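Wokosetti Chore Guide
Section 4: Picking up a book from soft furniture

Books look easy. So did socks, and Section 3 ran to 15 pages. Read this section before you let the household program near your shelves.
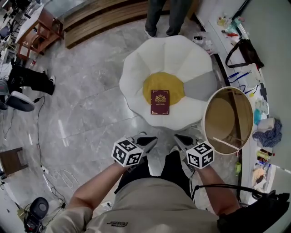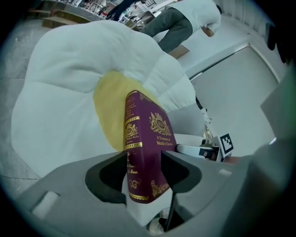

Book and cushioned seat, both views

1. Clear the floor of cables. Wokosetti treats a cable as scenery until it meets one.

2. Set one closed hardcover on the cushion. Paperbacks are covered in Section 9, under "Known Sorrows."

3. Select BOOK, then SOFT SURFACE. Do not select PILLOW. The arm will try to fluff the book.

4. Press START and keep your hands clear until the light turns green.

5. If the grip fails, press RETRY. After 15 retries the program stops and asks for you.

CAUTION: Keep grip force at or below 200. At 345 the Medby pads leave dents in a cover, and Rowlands does not replace literature.

NOTE: Can it tidy a living room yet? No. It can pick up a book, given a clear floor and a patient owner. Putting the book back on the shelf is planned for the Clotport update. Until then, press RELEASE and carry it there yourself.

6. Clean the pads every 2,000 grips.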